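Presupuesto para pinzas manuales de recogida de datos: ¿qué partidas se me escapan?

Gonzalo Vidal
enero de 2025

Preparo la compra de pinzas manuales para registrar tareas de doblado de ropa en viviendas. Tengo oferta de Ornska a 326 euros por unidad y de Vavlow a 271, ambas sin cámara ni soporte. La idea es empezar con 2 unidades. Las prendas son pequeñas y se doblan sobre la cama, con las pilas ya hechas al lado.
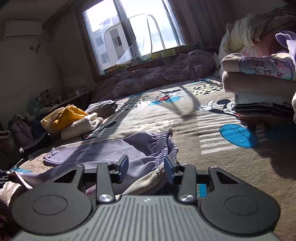
¿Conviene pedir los dedos de repuesto en el mismo pedido que las pinzas?
Conviene pedirlos juntos si el proveedor cobra portes por envío, que es lo habitual en piezas impresas.

Me queda por decidir el modelo y qué reservar para consumibles.

Davina Lindsay

Compara el coste por hora grabada, no el precio de la pinza. Con dos unidades, la diferencia entre ofertas es de 110 euros, y una jornada perdida por un dedo roto cuesta más. Pide por escrito a los dos proveedores:

Plazo de entrega de dedos y almohadillas sueltos.
Par de apriete de los tornillos de pivote.
Si los dedos de un lote encajan en el siguiente.

Para tela fina miraría antes la almohadilla que el cuerpo. Una goma con estrías coge bien el borde elástico de una prenda de bebé; la lisa resbala en punto de algodón. Las almohadillas van al capítulo de fungibles, con su propia línea.

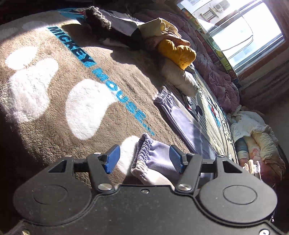 Pinza con almohadillas azules sujetando una prenda pequeña de color lavanda.

Añade también tarjetas de memoria, baterías y el seguro de transporte entre viviendas. En Mansilla lo metimos todo en «varios» y hubo que rehacer la justificación.

Fenow

Yo cogería la de Vavlow y ya. Si se rompe, compras otra. De Ornska no puedo opinar, no la he usado.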